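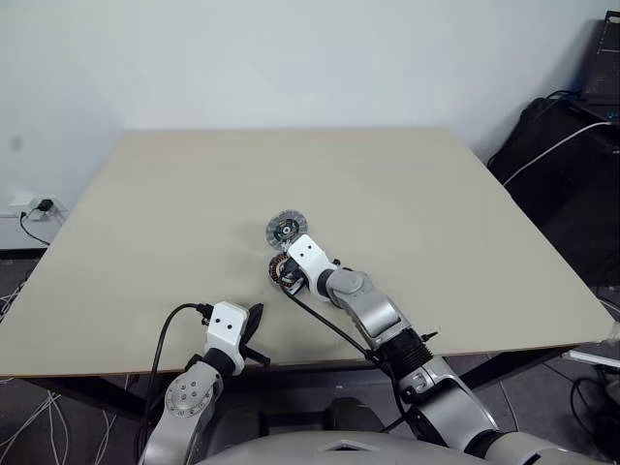
Two Halves of a Small Motor

Take the cover off almost any flat electric motor and you find the same two things. One is a ring of copper windings that stays put. The other is a disc or a drum that turns. Everything else - bearings, washers, wires, a few screws - is there to keep those two parts the right distance from each other.

For most of its life a motor like this gets no attention at all. It runs a fan, a pump or a turntable in the back of a cabinet, and it does so for years. Then it starts to hum at the wrong pitch, or it needs a push to get going, and somebody has to decide whether to open it up or throw it out.

Shirley Friesen opens them up. Her repair business in Kondmont takes in small motors from three counties, and she has kept a log of every one since she started. The log is a stack of spiral notebooks. Last year's ran to 132 entries, and 54 of those were flat motors of one kind or another.

"People think it's going to be the windings," she says. "They hear the word motor and they think of burned copper. Most of the time I'm cleaning something or pressing in a bearing."

The windings

Copper is the part everyone recognizes. Fine wire with a thin coat of enamel is wound around a set of teeth, over and over, until each tooth carries a fat bundle. Send current through the bundles in the right order and the magnetic field walks around the ring.

Good windings are a bright orange brown and all one shade. Friesen looks for a dark patch first, then puts her nose to it. Overheated enamel has a smell that stays for months. After that comes the meter. She reads each phase against the others, and if they match she moves on.

If they don't match, the choice is to rewind or replace. She rewinds the older Charbonneau units because the wire is thick enough to handle and parts are no longer sold. The newer Himine motors are wound by machine, very tightly, and she would sooner order a new ring.

The disc

The turning half is usually lighter than people expect. It has to start and stop quickly, so makers cut weight where they can. A worn one rarely looks worn. The trouble is in the center, where the hub meets the shaft, and you find it by feel.

Friesen spins the part slowly on a pin and watches the edge against a straight line. A wobble the thickness of a sheet of paper is enough to cause a rub. She doesn't try to bend a disc back - she did it twice, early on, and both came back within the month.

Dirt is the more common problem. Magnets collect metal dust, and the gap between the two halves is narrow. She presses a lump of putty against the surface and peels it away, and repeats until it comes off clean. Compressed air only moves the dust somewhere else.

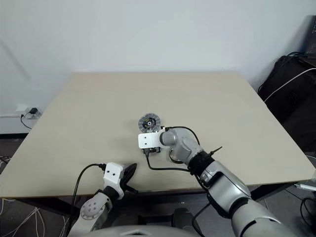 A flat disc with a translucent rim on a light beige tabletop.

The table

What Friesen is fussiest about is the surface she works on. She wants it flat, pale and bare. A dropped washer shows up on a light top, and so does a sliver of wire. Her old bench was dark oak with a groove down the middle, and she lost screws in it every week until she sold it.

She also keeps the number of parts down. When a motor comes apart she sets out only the pieces she is checking, and the rest go into lidded tins in the order they came off. Each tin gets a strip of tape with the log number. Tools go on a cart to the side.

It is a slow way to work. A full strip and rebuild on a Horano pump motor takes her most of an afternoon, and she charges less for it than the price of a new one. She makes up the difference on industrial jobs, where a replacement can run to $900 and take weeks to arrive.

Going back together

Putting the halves together takes more care than taking them apart. The magnets pull hard over the last fraction of an inch, and a disc that slips will snap down on the teeth and chip them, or pinch a finger. Friesen lowers hers on a threaded rod, a quarter turn at a time.

She turns it by hand before she connects anything. It should move with a soft, even step and no scrape. Then it gets 5 minutes at low voltage, and after that an hour at full speed with her palm on the housing every so often.

In October she starts teaching an evening class on motor repair in the room next to her shop. Students need to bring a motor they don't mind ruining, a meter, and a few tins with lids.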